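Sestside Desk Range
Assembly and Care Guide

Section 3: Checking and fitting the top panel

Read this section through before lifting the top panel out of its packing. The frame must be standing on level floor, with all frame bolts finger tight only.

The top panel is supplied in one piece. It has a printed wood-grain laminate on the upper face and a plain backing sheet on the underside. The pilot holes are in the underside.

3.1 Before you start

You will need:
Top panel
Fixing pack B
Cross-head screwdriver (not supplied)
Soft, dry cloth
Blanket or flattened carton, larger than the panel

CAUTION: The panel is heavy. Two people are needed to lift and turn it.

CAUTION: Do not use a power driver on the top fixings. Over-driven screws will break through the laminate.

3.2 Checking the surface

1. Lay the blanket or carton on the floor and place the panel on it with the laminate face up.
2. Peel off the protective film, starting at a corner. Pull the film back low across the panel.
3. Wipe the surface once with the dry cloth, following the direction of the grain.
4. Look across the panel from a low angle, with daylight coming from one side. Repeat from the opposite side.
5. Check each long edge and each short edge for chips or lifted laminate.
6. Make a note of any mark before going on to 3.3.

The grain on the Relton finish is a print. Most of it runs in fine parallel lines, with curled or looped sections in places. These loops are part of the pattern and are not a fault. A mark is more likely to show as a short line that does not follow the grain around it.
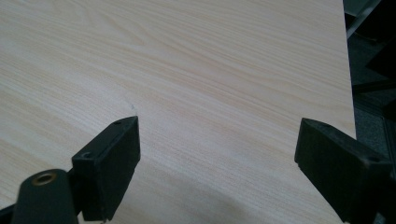 Fig. 3. Pale wood-grain laminate. Looped grain near the upper middle; small dark mark slightly left of centre.

To find out whether a mark is on the surface or in it, wipe it with a cloth dampened with clean water, then dry it. Packing dust and pencil will normally come away. If the mark remains, draw a fingernail lightly across it. A mark that can be felt is a scratch. Do not try to polish it out, as this will leave a shiny patch.

NOTE: Report scratches and chips before fitting. Quote part number 944 and the batch number from the carton label. A panel that has been drilled or screwed down cannot be exchanged.

3.3 Fitting the panel

1. Turn the panel over on to the blanket, laminate face down. Check first that there are no screws or staples underneath.
2. With two people, lift the frame and lower it upside down on to the panel.
3. Line up the frame brackets with the pilot holes.
4. Insert one screw from fixing pack B at each corner bracket. Turn each until it just grips.
5. Insert the remaining screws.
6. Tighten all screws by hand, working from corner to opposite corner.
7. Tighten the frame bolts fully.
8. With two people, turn the desk on to its feet. Do not drag it by the top panel.

3.4 Care of the laminate

Wipe with a damp cloth and a little washing-up liquid, then dry. Do not use scouring pads, bleach or furniture wax. Use a mat under hot cups and under anything with a rough base. Wipe up spills along the panel edges at once.

Section 4 covers the cable tray.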